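The Clear Box Has Its Moment

Ask a tidy person what they'd save from a fire and you may get a longer answer than you expected about bins. I have become one of those people. It started with one see-through drawer insert from Sivico, bought for batteries, and within a season I had cleared out every wicker basket in the house.

The appeal is simple: you can find the tape. For years I stored things in handsome, opaque boxes with little brass label holders, and for years I opened 11 of them to get to a pair of scissors. Clear plastic ended all that. It also looks wonderful on pale wood, where it picks up whatever light is going and throws it back at you!
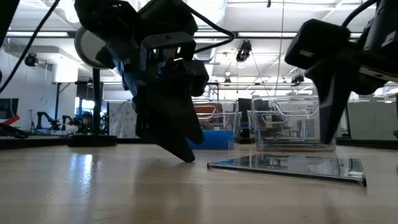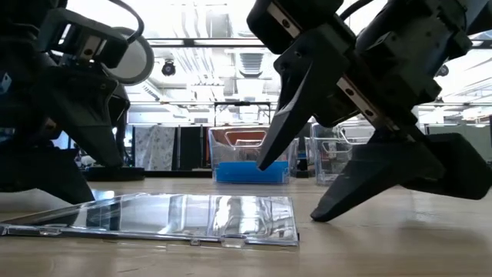
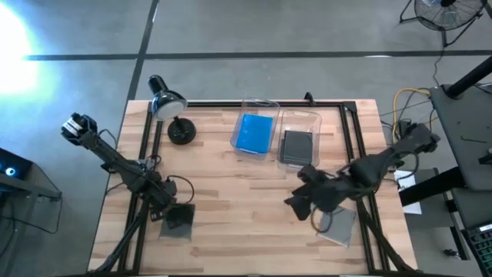 Clear plastic and light wood, a pairing that suits any worktable.

Flat cases are my real weakness. They hold the stuff that drifts (receipts, sandpaper, sewing patterns, the instructions to the blender) and they slide under nearly anything. Rikarar makes a slim one that takes a full sheet of paper with room to spare, and I own 13. Press the lid down at the corners first and then along the front, or one side will spring up again the minute you turn around.

For taller things, go with handles. The Tsuchiya bins have wire ones that fold down out of the way, and you can carry a load of paintbrushes from the closet to the table in one trip. I tuck a piece of bright paper in the bottom of each, a different color for every hobby, and it has saved me a lot of digging.

Scratches will come. Wash with dish soap and a soft cloth, never the green side of the sponge, and let the lids air-dry on edge. A cloudy bin can always be demoted to the garage.

Rundumbridge, the little storage shop that got me into all this, now stocks 388 sizes and shapes, and plans to add a line of stackable trays in 2027. I've already measured the shelf over the washer.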